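23 September 2025

Water softener, second week of readings. The Cetico unit is set to regenerate at 2000 liters, and I logged the counter each morning at the same time to see whether the setting holds. It does, within the resolution of the display.

Hardness at the kitchen tap before the unit was fitted: 13 grains. Now 2, measured with drop tests from the Bolden kit. The strips that came with the softener read lower, and I have stopped using them.

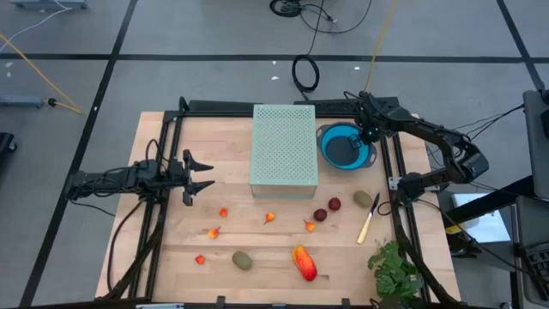
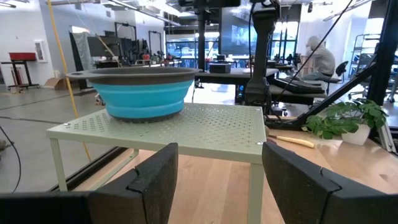
Salt

Level in the brine tank has dropped by less than the width of my hand. The manual gives a figure per cycle but assumes a higher dose than the one I programmed. I wrote to Stellan Hägglund at Detden about the dose table and he replied the same afternoon. His advice is to leave the dose alone until November and then compare by weight, not by height, as the pellets settle unevenly and bridge against the wall.

Poked the salt with a broom handle anyway. No bridge.

Bypass valve

Slight weep at the Başaran fitting on the outlet side. Dried it, wrapped a paper towel around it, checked after an hour. Towel damp along the lower edge. Gave the nut an eighth of a turn and repeated. Dry.

The inlet side has never leaked. Same fitting, same tape, same number of wraps. The outlet pipe comes in at a small angle, and I should have put the clip closer to the elbow.

To do

Move the clip. Order drop-test reagent, the bottle is a third full. Reset the total counter when it passes some 1000 liters after the next regeneration, and write the date on the tank lid in marker.

Kettle descaled tonight so that any new deposit can be dated from here.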